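Sunday, evening

Reset of the cleaning bay at the Zudham store, first half. Writing it up tonight while the order of things is still clear, mainly so I don't repeat the same mistakes on the second half.

Arrived 6:40. The new layout sheet from Tosimura was in the office tray, unsigned, two pages stapled out of order. Page two covers the top shelf and page one covers everything else. Read both before touching stock. The sheet gives the bay 71 facings across three levels. The old sheet gave it more, but the old sheet counted small bottles singly and this one counts them by column, so the two totals can't be compared. Wrote that on the cover in pencil.

Started on the middle shelf, which carries the antiseptics. Rules as printed: one product per line, lines run straight front to back, front bottle flush with the shelf lip, label square to the aisle. Large bottles get a line of their own between the small ones and the green. After the green comes the blue. The white upright is the boundary and nothing crosses it.

The large brown bottles give the most trouble. They are tall and heavy when full, and if the first is set two degrees off, each one behind it copies the error and makes it worse. Method that worked: set the front bottle first, hold it lightly with the left fingertips, and bring the neighbors up to it with the right hand. Setting the back bottle first and working forward leaves a gap at the lip every time. I did it that way for the first hour and had to redo all of it.

Small bottles are easier but slower. The columns drift toward the left wall. A strip of card slid between columns keeps them parallel, then pulls out. Cut three strips from a carton lid. One is already bent.

Green and blue are the same job with a different label. Check the caps as you go. One blue cap was cross-threaded, with a dried ring under it. Pulled it, wrote it in the damages book, wiped the shelf under it and two neighbors.

Break at 9:15. Coffee from the machine, which is giving short cups again.

Stock count after break. The handheld said 193 units for the antiseptic group, back room included. My hand count came to 161. Recounted, same number. The difference matches a delivery line on the Marulanda invoice, number 3665, that was booked in but that I can't find on the floor or in the cage. Left the system figure alone and attached a note to the invoice. If the cartons are on the high rack they will be behind the paper towels, and I am not moving paper towels on a weekend.

Bottom shelf: toilet cleaner and dishwash. Bottles stand fine. Pouches do not. The sheet shows them upright with a full front face, which lasts until the first customer takes one. Stacked them as well as they would stack and moved on. Need to ask whether Otasex still makes the wire dividers in the short depth. The long ones foul the back panel.

Shelf strips are the remaining problem. Several don't match the product above them under the new layout. I have the replacements printed but the cutter is at the other branch. Leaving the old strips in place until Tuesday.

Shelf lips wiped front and underside. Beam bolts checked by hand, none turning. Upper beam has a scuff I had down as rust last time. It is only a scuff.

Hands smell of antiseptic through two washes. Right shoulder is sore from working at arm's length under the upper beam. A low stool would put me at the correct height for the middle level. There is one in produce.

To do for the second half: right of the upright, fabric softener and the large detergent, then strips, then photograph the full bay for the sheet. Find the missing cartons first. Bring own tape.
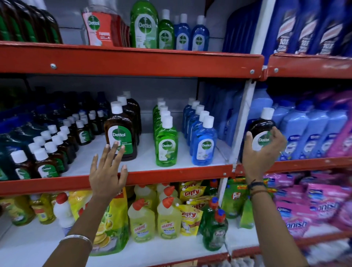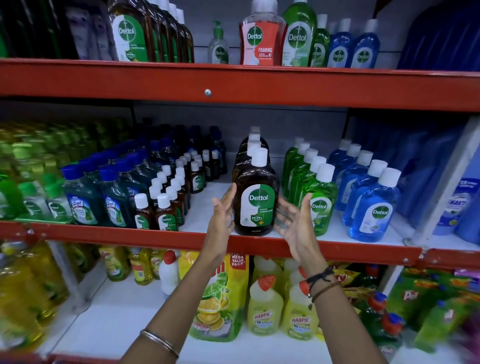
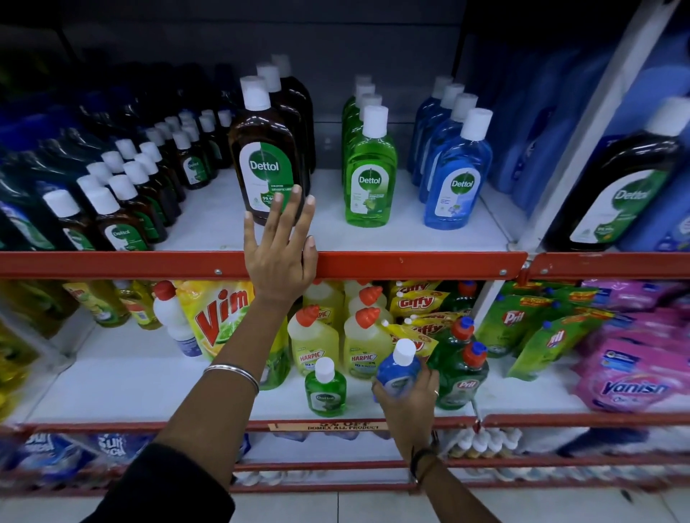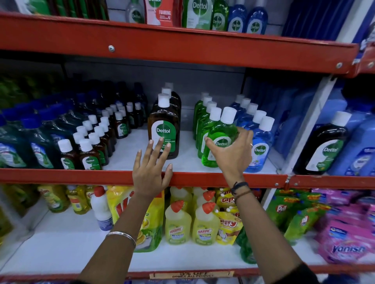
Cleaning bay, large brown Dettol at the shelf front in all four. Last one: right hand on a green bottle.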